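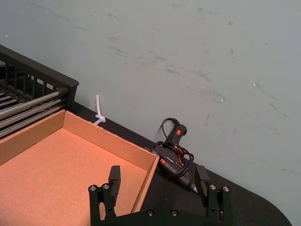
Corner of bench, cardboard tray next to the rod rack.

February, 16:20
Entered by: bench 9, Gunawan fit-out

Tray is a cut-down Filtero carton, trimmed by hand, so the top edges are rough. Inside length 194 mm. It stays in front of the rack for the Drurnex clips, and the rods stay in the rack until the clips are sorted.

Corded tool to live to the right of the tray, against the wall. Lead is too long for this corner and wants shortening or a proper tie.

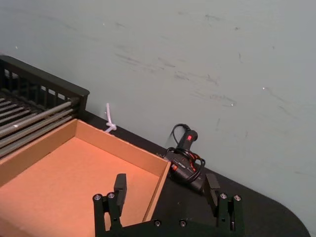 Clips come in bags of 100. Order is for 1000, of which one bag is here and the rest are with Arodix. Tip one bag at a time into the tray, check, re-bag. Do not mix bags, the batch slips differ.

Wall behind the bench is scuffed. Tried a damp cloth on a small patch near the socket in the other bay, no change. Leave until repainting.

Still to do: bin the loose cable tie, label the tray, find out whether the rack can move around 100 mm to the left.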